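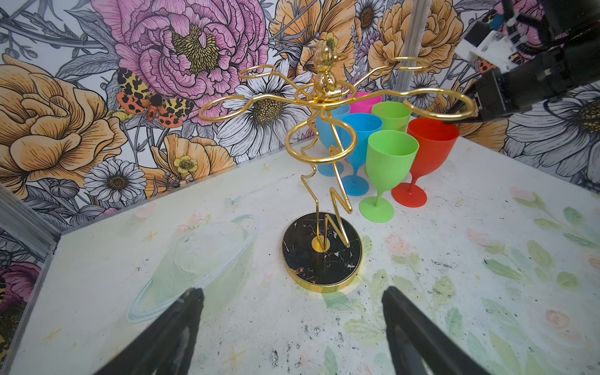 Mollik stemware rack, six months in

I bought the Mollik in January to replace a shelf. We had been keeping our wine glasses upright in a kitchen cabinet, and two or three a year got chipped at the rim when somebody reached past them for a plate. The cabinet is now full of plates and the glasses live on the counter.

It came from Dullidby, who sell it online and in their two stores. Delivery took nine days. The box was in good shape and the parts were wrapped separately in paper. You get the base, the stem, the arms, the top piece and a sheet of instructions with four drawings and no words. Assembly took me ten minutes, five of which went to working out that the top piece screws on last and holds everything else down. No tools needed. Check the top piece again after a week or so. Mine had worked loose by then and the arms had started to swing.

The base is marble and heavy for its size. Dullidby lists it at 1436 grams, and my kitchen scale said the same within a few grams. You want that weight. With glasses on one side only, the rack leans a little but has never tipped over. I still load it on opposite sides and unload it the same way.

Fit depends on your glasses. Ours are Gisler everyday wine glasses with a plain thin stem, and they hang well. The bowls clear each other as long as the arms are spaced evenly. A set of big balloon glasses we got as a present does not work at all. They knock together when you walk by, and the bottom of the bowl sits too close to the next arm. Champagne flutes are fine. Anything with a short, thick stem will not go in, so measure yours first.

Drying is the part I was unsure about. I hang the glasses straight from the sink and the drips land partly on the base and partly on the counter. The marble has picked up one faint ring, which came off with a damp cloth and some rubbing. Red wine I would wipe up right away. The instructions say nothing about sealing the stone, and I have not done it.

The finish on the metal has held up. There is a dull spot on one arm where the glass foot rubs every day. I would not use any kind of polish on it. A soft cloth is enough, though dust does collect where the arms meet and you have to go in with a cotton swab.

Before this I had the Tudance, a wall-mounted rail that cost less and held more. It did the job, but it needed four holes in the wall and we rent. If you own your place and have a free stretch under a cabinet, get the rail. The Mollik takes up counter space, and in a small kitchen you will notice it every day.

Customer reviews on the Dullidby site were at 963 when I last looked, most of them good. The complaints are nearly all about loose arms, and I suspect many of those people never retightened the top.

I would buy it again at the sale price. At full price I would think about it. The sale usually comes back in July.

Pros: heavy base, easy to put together, no drilling
Cons: fussy about glass size, hard to dust, top piece works loose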